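Reheating delivery noodles: notes from two orders

Monday, July 7, 2025

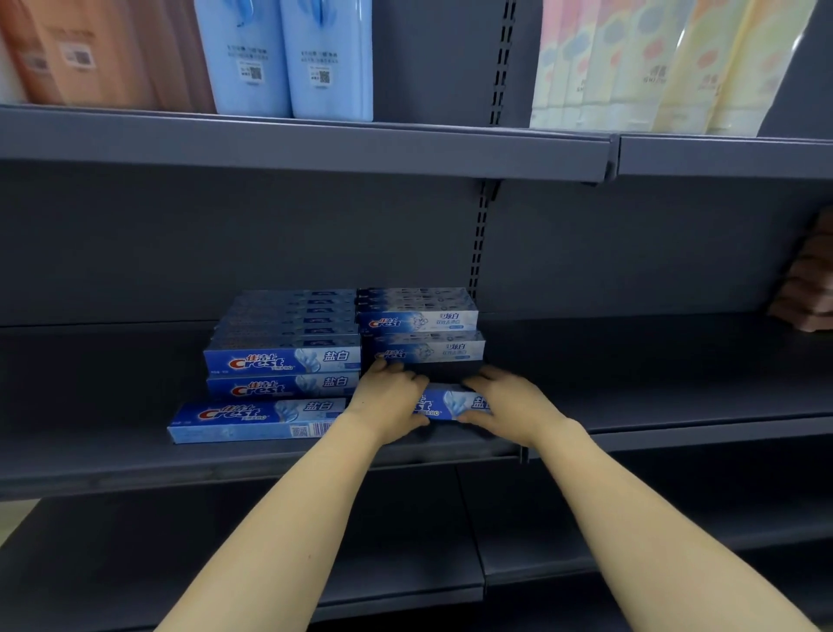 The problem

I order from Magbanua most weeks. The kitchen is run by Remedios Mangubat and the food is good, but it travels for longer than it should, and the pancit arrives softer than it leaves. My flat is on the far side of the ring road, and the rider usually has another drop first. I wanted to know how much of the texture could be recovered at home and how much depends on the way the order is placed.

The dish is pancit canton: wheat noodles, pork, cabbage, carrot, a soy-based sauce. It comes in a lidded tub with the lid pressed down on all sides. Steam collects on the underside of the lid and drips back on to the noodles. By the time I open it, the top layer is wet and the bottom layer has taken up most of the sauce.

First order (no. 2888)

Ordered as normal, no notes to the kitchen. I split the tub into two portions on arrival.

Portion one went into the microwave, covered, in short bursts. The noodles were hot throughout and limp throughout. The cabbage gave off more water, which made matters worse. Flavour was fine.

Portion two went into a wide steel pan over a high heat with a teaspoon of neutral oil. I spread the noodles flat and left them alone for a full minute before turning them. The surface water cooked off and the strands at the bottom picked up some colour. This was clearly the better of the two. The pork dried out slightly at the edges, so next time it comes out of the tub first and goes into the pan at the end.

Second order (no. 2981)

This time I asked for the sauce on the side and the lid left vented. The Orkex app has a notes field, and it took me a while to find it — it sits under the address, where I would expect a door code. The kitchen followed both requests.

The noodles arrived cooler than before but noticeably firmer. I used the same pan and the same oil, and added the sauce after the first turn. I used two thirds of the pot and kept the rest for rice the next day. Texture was close to eating in. I would put the remaining difference down to the heat of the burner, as my hob is a Josten with a small front ring and does not recover quickly once the pan is full.

Emilian Neagu, who ate the other half, preferred the microwaved version from the first order. He likes his noodles soft. I note this for completeness.

Settings

If you have an induction hob, I used a borrowed 2000 watt plate for the last portion and it was quicker than the Josten. Preheat the pan dry for two minutes, then oil, then noodles. Do not fill it beyond a single layer.

Oven reheating is not worth the time for one person. I tried it last winter with an order from Hineo and got a dry crust over a lukewarm middle after 20 minutes.

Other items on the order

The lumpia survive delivery well if they are packed apart from anything wet. They want 5 minutes in a hot oven on a rack, seam side down. The garlic rice needs only a splash of water and a lid. The adobo is better on the second day, and I now order it with that in mind.

The vinegar dip has been left out twice. I have started keeping a bottle of cane vinegar in the cupboard, with sliced chilli and garlic added on the night.

Next time I will try the thinner rice noodles, the bihon, with the same request for sauce on the side. I expect them to stick to the steel pan, so they will go in the old non-stick one first.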